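What the hens taught me about soy

March 2019

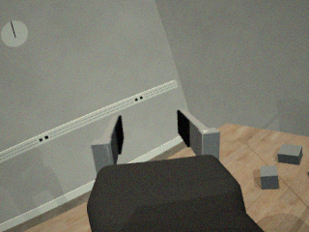

I've been meaning to write up the feed trial for a while. A few people asked about it after the screening night in Corby, where the film about broiler sheds was shown and I got up at the end and mumbled something about my own birds. I'm not a farmer. I have 19 hens, a day job and a paddock that floods at the bottom end.

The film left me with a question about feed. Most of the talk afterwards was about cages and sheds, fair enough, but there was a short section on where the grain and soy come from, and I realised I had no idea what was in the bags I was buying. I'd been getting the same layer pellets for years from the produce store. The label said "vegetable protein meals" and left it at that. I rang the number on the bag and got a polite man who told me the recipe changes with the price of ingredients. He couldn't say what was in mine, or which country it had come from.

So I went looking for something else. Hakim Santoso, who used to work at the mill near Grustell, put me on to a mix made from field peas, wheat, barley and a bit of lupin. He mixes his own for ducks. He wrote the quantities on the back of a receipt and warned me that the birds would sulk.

They did sulk. For the first week they flicked the peas out of the feeder and ate the wheat. I was sweeping up peas every evening. Soaking the mix overnight fixed most of that, although it means you have to remember to do it, and I forgot often enough that we kept half a bag of pellets in the shed as a backup. Cracking the peas works better than soaking, but I don't own a mill and the hand grinder I borrowed took the skin off my knuckles.

Egg numbers dropped at first and then came back to about where they were. The shells are the same. My partner says the yolks are paler and she is right. There's no maize in the new mix, so you'd expect that, and greens bring some of the colour back when I can be bothered cutting them. I can't taste any difference.

Cost is the part people wanted to know about. I kept every receipt and the new mix comes out dearer than the pellets, mainly because of the lupin and the trip to get it. If you're buying for a handful of hens you won't notice much. If you had a few hundred you would, and I understand better now why a bloke selling eggs at the farm gate buys whatever is cheapest that month. I was a bit smug about that before.

One of the older hens, Goda, went off her food altogether in the second month. I blamed the peas. The vet found an impacted crop, most likely from long dry grass, and she's fine now. I mention it because I'd already told two neighbours it was the feed, and I've had to go back and tell them it wasn't.

There's a limit to what any of this does. My birds eat a tiny amount and nobody's forest is standing because of it. What I wanted was to be able to say what they're fed and where it was grown, and I mostly can. The peas and barley come from the district. The wheat does too, in a good year. I still don't know about the mineral premix. I wrote to the company and got a brochure.

On the labelling, a few of us have put our names to a letter asking for the main protein source to be printed on stock feed bags, with country of origin. It has 3893 signatures so far, most of them from people who don't keep animals at all, which surprised me. Mrs Pasaribu at the library has a paper copy on the front desk if you don't like signing things online. It closes at the end of April.

Before then I want to try sprouting the barley. I have a stack of old nursery trays and a spot on the verandah that gets the morning light. Last time I tried, it went mouldy inside a week, so I'm going to rinse it twice a day and use thinner layers. If anyone has done it through a humid spell and kept it clean, please leave a comment and tell me how.

I've also had a couple of emails asking for the recipe. I'll type it up once I've checked the lupin quantity with Hakim. The receipt went through the wash and I can read everything except that line.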